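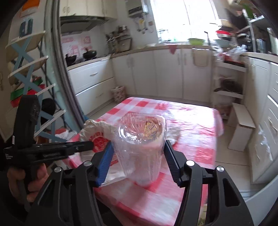 Craft room tips, the paper and glue edition

Quick one tonight, dinner's in the oven and I've got maybe half an hour. A few people asked how I keep cardstock flat and stop my inks drying out, so these are my tips in no particular order. All stuff I do myself. Some of it pinched from Jiahui Wan at our Gu Street craft night, thanks Jiahui!

Cardstock

Store it flat. Not upright, not leaning in a magazine holder, flat. If you must go upright pack it in tight so it can't slump. Already curled? Roll it gently the other way, then under the heaviest books you own overnight. Don't iron it. I ironed a whole pack of cream linen last December and it went shiny in patches, very cross.

Offcuts: anything bigger than a gift tag goes in the colour folder, anything smaller gets punched straight away or binned. Be ruthless. I had 549 scraps when I finally counted them for the clean out (yes I counted, it was raining). Down to 39 now and haven't missed a single one.

Ink pads

Upside down for dye inks, keeps the ink near the surface. Pigment pads I leave right way up. Re-ink a little at a time, a few drops, spread with the back of an old spoon, then leave it an hour before you stamp. Blotchy? You've put too much in. Press a bit of scrap copy paper on it and lift.

Label the ends of the pads, not the tops. Stamp a swatch in the real colour too, the plastic lids never match. My Brilari greens all look the same on the lid and the sage is nearly grey on paper.

Glue

Wet glue for layers, you get wriggle time. Tape runner for anything going in the post tomorow. Stand the glue bottle on its head in a mug with a bit of damp sponge in the bottom and the nozzle won't clog. If it's clogged already, pin through the hole, warm water, don't squeeze harder. I squeezed harder once. Glue on the ceiling.

Rubbery glue smears on the front of a card: let them dry completly, then roll off with a clean fingertip or a crepe eraser. Try it while it's tacky and you take the colour off the card.

Trimmer

Blade dragging? Before you buy a new one, cut through a sheet of kitchen foil folded over, 3 or 4 passes. Often does it. Check the channel as well, mine was packed with fluff. And score on the back of the fold if your cardstock has a white core, the crack shows less.

Glitter

Do it last. Fold a sheet of baking paper down the middle first, open it out, work on top, then tip the leftovers back in the jar along the crease. Dryer sheet wiped over the desk afterwards. Also wipe the card front with one before heat embossing if you've run out of the little powder bag, works a treat.

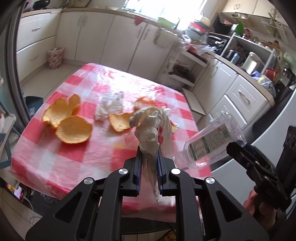 Najwa Qaisi wrote in to say she's given up on dryer sheets, the scent got into her envelopes. She uses cornflour in the toe of an old stocking, tied off and patted over the card before the embossing powder. Tried it on a sympathy card on the weekend. No stray specks at all, so I'm converted. Go easy on dark card though, it leaves a haze. Soft dry brush takes it off once the embossing has cooled.

Envelopes

Make the envelope before you decorate the card, while you still know it's flat. Bulky flowers or buttons, go up a size and slip a bit of cereal box in front. Get it weighed at the counter, don't guess.

Right, oven's beeping. Stamp cleaning next time, and I still owe Haoran Pan the instructions for the pop-up box. Haven't forgotten!

Posted May 14, 2019
Filed under: paper, tips, craft room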